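家里水果怎么放:藤编篮、碗和托盘的分工与清洁

更新日期:2022年9月11日
作者:Itsuki Uchida

水果买回家,很多人顺手连塑料袋一起搁在台面上,过两天打开,底下那几个已经软了。这一页讲一个简单的摆法:一只编织篮、一只深碗、一个平托盘。篮子放还没吃的,碗用来洗和分,托盘用来切好以后端上桌。三样东西大多数厨房里都有,不必另买。

一、先选篮子

篮子要浅。深篮子看着能装,压在最底层的水果却翻不到,坏了一个要等闻到味道才知道。浅篮里水果只铺一层,最多一层半,伸手就能摸到每一个。

编织的篮子四面有缝,透气比瓷盆好。挑的时候用手指沿内壁走一圈,有没有翘起来的断头一摸就知道。桃子、李子皮薄,被断头划一道,当天晚上就开始发褐。发现断头用小剪刀齐根剪掉,不要往外扯,越扯越松。

底部如果是平的,建议在下面垫两根筷子或者一块软木,让底下也能过风。夏天尤其要垫。

篮子不要装满。留出一头空着,拿取的时候有地方拨动,新买的也有地方放。
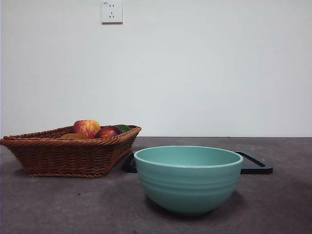
藤编果篮与深碗,后面是平托盘。

二、水果入篮的顺序

1. 拆掉所有袋子、网套和泡沫纸。标签可以先留着,吃之前再撕,撕早了容易带破皮。

2. 不要洗。带着水进篮子,蒂部那一圈最先长霉。表面有泥的用干布擦。

3. 挨个看一遍。有磕伤、软点、蒂部发黑的单独拿出来,放进碗里,当天吃掉。

4. 硬的、重的先放,贴着篮底。苹果可以直接放底下。

5. 软的、快熟的放上面,靠近手的一侧。

6. 苹果会催熟旁边的东西。想让牛油果或者没熟的芒果快一点软,就让它们挨着苹果;不想让它们软,就隔开,或者换一个容器。青柠和柠檬放常温可以,一周吃不完的话移进冰箱。

7. 香蕉不进篮,挂起来。葡萄、草莓、蓝莓也不进篮,进冰箱。

一次买多少合适?我家三口人,一次买到2,000克左右就嫌多,篮子里常备的量在675克上下最好管理。这两个数字看自家习惯改。

(上面这条是旧版留下的,后来统一改成按个数买,一人两个,吃完再补。用秤的人可以继续用秤。)

三、碗的用法

碗要深一点,口要圆。深碗洗水果时水不容易溅出来,圆口沥水时好扶。

洗的步骤:

1. 只洗马上要吃的。

2. 碗里放凉水,没过水果。皮上有蜡感的,加一小勺小苏打,泡3分钟。

3. 用手搓,重点搓蒂部和底部的凹窝。

4. 倒掉水,再用流动的水冲一遍。

5. 捞出来用干净的布擦干。直接吃的可以不擦,要切块装盘的一定要擦,不然盘底会积水,苹果块泡在里面很快发软。

碗用完马上冲掉。果汁干在碗底会留下一点褐色的印子,浅颜色的碗特别明显。处理的办法是小苏打加一点水调成糊,抹在印子上,等十分钟,用软海绵打圈擦。不要用钢丝球,表面磨花以后更容易挂色。抹过一次没有掉的,再来一次,还不掉就倒300毫升温水进去,加两勺白醋,泡一晚上,第二天再擦。小苏打和白醋不要同时放,分开用。

有哑光表面的碗,擦干以后倒扣晾一会儿再收。

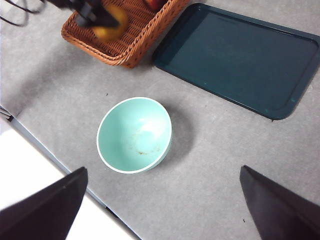 Lleucu Meredith:我家的浅绿碗也有这种印子,小苏打糊抹了两次才退。想补充一点,切过柿子的碗要当场洗,隔夜的印子我用醋泡了两晚还剩一圈。另外篮子底下垫筷子会滑,我换成了旧杯垫,稳一些。

柿子的情况我后来也试了,确实比苹果难处理,当场洗是对的。旧杯垫可以用,选有孔的或者网状的,整块的布杯垫会把底下的风挡住。

四、托盘的用法

托盘选带边的,边不用高,能挡住滚动的果子和流出来的汁就行。深色托盘不显果渍,但会显划痕,所以不要直接在上面切,切好了再转过去。

切好的苹果、梨在淡盐水里过一下再摆,颜色能保持得久一点。盐不要多,一碗水一小撮。柠檬汁也可以,味道会带酸,给小孩吃的还是用盐水。

摆的时候汁多的放中间,汁少的放四周。吃剩的不要放回篮子,装进带盖的盒子进冰箱,第二天吃完。

托盘平时可以放在碗和篮子后面,空着备用。挑水果的时候也用得上:把整篮倒在托盘上,看完一遍再装回去,台面不会弄脏。

五、篮子的清洁

每周一次,跟补水果放在同一天做,省得忘记。

1. 把水果全部拿出来放到托盘上。

2. 篮子拿到水槽或者阳台,倒扣,拍几下底部,碎叶和干蒂会掉出来。

3. 用旧牙刷顺着编织的方向刷。横着刷会把纤维刷起毛。边沿那一圈编得厚,缝里最容易藏灰,多刷两下。

4. 有黏的地方,布拧到半干再擦。不要整只泡水,泡过的篮子会变形,晾干以后放不平。

5. 放在通风的阴凉处晾透,再把水果放回去。不要晒,晒久了会脆。

如果篮子里坏过水果,用布蘸一点白醋把那一块擦两遍,晾到没有醋味再用。

六、摆放位置

离灶台远一点,离水槽也远一点。窗边早上有太阳的位置不合适。靠墙放没有问题,篮子和墙之间留两指宽的缝。

篮、碗、托盘放在一起,占的地方不大。碗放在前面,回家挑出来的问题水果顺手就进了碗,晚饭后先吃碗里的。

七、几个常见问题

篮子里飞小虫:先找坏果,通常有一个藏在底下。清掉以后篮子按第五节擦一遍,水果移进冰箱两天。

苹果皮发皱:失水了,还能吃,适合煮或者烤。下次少买一点。

柠檬变硬:切开看,里面还有汁就能用。下锅前在台面上用手掌压着滚几圈,汁比较好挤。

没有编织篮:金属网篮也行,里面垫一块薄棉布,免得硌出印子。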